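Pliltix equipment planning meeting, Pararthorpe
21 March 2026

I took the notes again, so grumbles to me please.

We began with the February underspend, nearly £436, which can go towards glassware. Everybody wanted test tubes first, beakers second. I've put in for 57 tubes from Vörös and we'll see what the discount looks like.

Then on to the two-arm bench, and what it needs before we ask for more money.
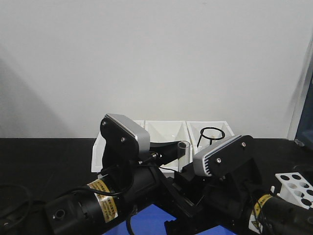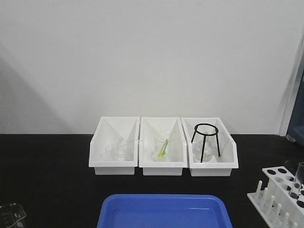
White bins on the bench, in all four:

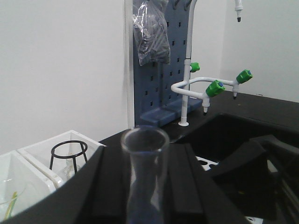
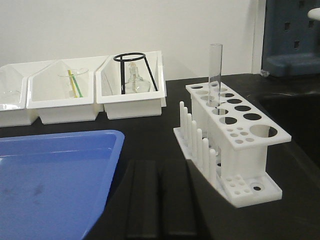
Gripper pads came next — Gukodum want £34 a pair and won't budge on delivery. We agreed four pairs, with the spare cables held over until the next round. I still think we should budget for a second rack, but I was outvoted (fair enough!).

Service contract: two quotes in, a third promised. I'm chasing it.

Actions: me to send the Vörös order and ask Gukodum about returns. Bench booking sheet carried over to next time.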